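**fio sobre café coado, porque prometi e porque não consigo falar de outra coisa** ☕

**1/**
Passei o último mês reaprendendo a fazer café coado e estou num nível de empolgação meio ridículo. Vou despejar tudo aqui, sem ordem, quem quiser pega o que serve.

**2/**
Começou com um pacote da Zana que ganhei de aniversário. Abri, senti um cheiro de rapadura com casca de laranja e pensei: eu vou estragar isso com o meu jeito de sempre (colher cheia, água fervendo, seja o que Deus quiser). E estraguei mesmo! A primeira xícara amargou até a alma.

**3/**
Aí fui perguntar pro Bình Lưu, que torra em casa há anos e tem uma paciência de santo. A resposta dele veio em uma linha: "pesa o café, pesa a água, depois a gente conversa". Comprei uma balança de cozinha no mesmo dia.

**4/**
A receita em que estou agora: 20 gramas de café, moagem média, papel bem escaldado. Molho o pó, espero ele inchar e soltar as bolhas (minha parte favorita, parece bolo crescendo), e vou completando aos poucos, em círculos, do centro pra fora.

**5/**
Sobre a moagem, que eu achava frescura: não é!! Com o mesmo pó e a mesma água, dois cliques pra mais fino no meu moedor e a xícara vira outra bebida. Fino demais, amarga e a água empaca no filtro. Grosso demais, fica aguado com um azedinho de fruta verde.

**6/**
Água da torneira aqui de casa tem gosto de piscina, então passei pro filtro de barro da minha avó. Melhorou tanto que fiz meu irmão provar as duas lado a lado, de olho fechado. Ele acertou e ainda reclamou que eu tinha dado a ruim primeiro.

**7/**
Agora, máquina. Tem gente que torce o nariz, eu não torço. Às seis da manhã, com sono, uma máquina que esquenta a água sozinha é uma bênção, e café feito nela com grão bom ganha de coador caprichado com grão velho.

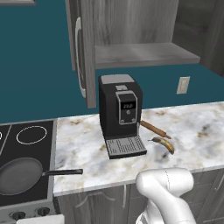
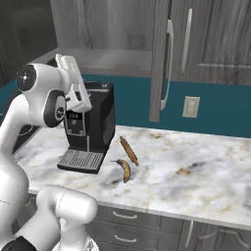
**8/**
O grão velho, aliás, foi o meu maior crime. Eu comprava um pacotão no mercado e deixava aberto no armário, do lado do orégano. Do lado do orégano, gente. Agora compro pouco, fecho bem e guardo longe do fogão.

**9/**
Olhem a data de torra no pacote! O Marchand, que vende aqui na feira do bairro, escreve à mão no verso, com caneta azul. Acho lindo. O meu atual é de 8 de junho de 2024 e está melhor a cada dia, mais doce, menos fechado.

**10/**
Torra clara ou escura? Estou apaixonada pelas claras, mas minha mãe provou a minha preferida e disse que parecia chá de caroço. Pra ela eu faço a escura da Trollow, com uma água um pouco menos quente pra não puxar o amargor, e ela repete. Cada um com a sua xícara.

**11/**
Açúcar: pode. Eu parei sem querer, fui esquecendo de pôr. Meu pai segue firme com duas colheres e o café dele é dele.

**12/**
Testei também gelado, pra quem mora em lugar quente como eu. Põe o gelo na jarra embaixo, coa direto em cima, usando menos água do que o normal, que o gelo completa o resto. Com uma rodela de limão-siciliano fica uma coisa de outro mundo. Tomei quase 2 litros num domingão de faxina e limpei até o lustre.

**13/**
Um erro que eu ainda cometo: pressa. Jogo a água toda de uma vez, ela abre um buraco no meio do pó e metade do café fica grudada na parede do filtro, seca, olhando pra mim. Uma chaleira de bico fino ajuda muito. A minha é emprestada da vizinha de baixo e já me avisaram que ela quer de volta.

**14/**
Borra eu não jogo fora. Seco numa assadeira e uso pra tirar cheiro de alho da mão, e um punhadinho vai pra composteira. Na samambaia eu parei, ela ficou com umas pontas amareladas e preferi não insistir.

**15/**
Em julho quero experimentar coador de pano, do jeito que minha avó fazia, com aquele cheiro que tomava a casa inteira. Já comprei dois. Se alguém tiver uma dica de como lavar e guardar sem pegar gosto, me conta aqui embaixo, por favor! Por enquanto só sei que sabão está proibido.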